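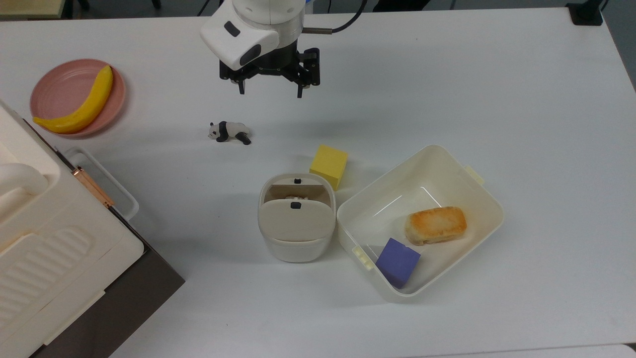
Play Corner Group, Clestau Family Center
Minutes of the December meeting

Held in the downstairs meeting room. The meeting opened at 5 p.m. The minutes of the last meeting were accepted with one correction: the shelf by the window was measured by the McKinnon Room group and does not belong to it.

1. Matters arising

The gate on the toddler area has been rehung and now closes by itself. The missing puzzle pieces have not been found. It was agreed to take the two incomplete puzzles off the shelf and keep the pieces in the office until spring.

2. Toy sorting

The group went over what should stay out for the under-fives and what should go into storage. The play food gets the most use and will stay out. The yellow banana and the pink plate are to be kept together in the kitchen box, as children look for them together and they keep ending up in separate rooms.

The panda will move from the kitchen box to the animal tray. There was some discussion about whether small animals should be out at all during the baby session. Agreed that the animal tray goes on the high shelf on Friday mornings and comes down again after lunch.

The yellow foam cube was raised by two members. Foam pieces get chewed, and one from the old set had to be thrown away last year. Agreed to keep the cube for now, check it at the end of each week, and not buy more foam.

The small white container with the folding lid was discussed at some length. One view was that the lid is too fiddly for the younger ones. Another was that opening and closing things is exactly what they like to do. It stays in the kitchen box for a trial period and will be looked at again at the next meeting.

Action: play leaders to relabel the kitchen box and the animal tray.

3. Table and cleaning

The large white table is easy to wipe down but shows marker. Members asked that drawing be moved to the side table — this has been asked before and needs a sign. Hard plastic toys will be washed after the last session of the week and left on towels overnight. Soft items will be done separately.

Action: office to print the sign.

4. Storage quotes

Two quotes were received for a storage unit with doors. Zallotach quoted $1,415 including delivery. Bonex was lower but does not deliver to the side entrance, and the unit has 3 shelves where the other has 5. The group preferred the Zallotach unit but the money is not available before the new budget. Deferred.

5. Donations

A bag of donated toys has been left at the front desk again without a note. Agreed to put up a short list of what the center can accept. Nothing with button batteries and no stuffed toys larger than the bin.

6. Any other business

The heating in the playroom comes on too late for the early session. To be reported to the building office.

The next meeting will be in the same room. The meeting closed at 8 minutes past 6.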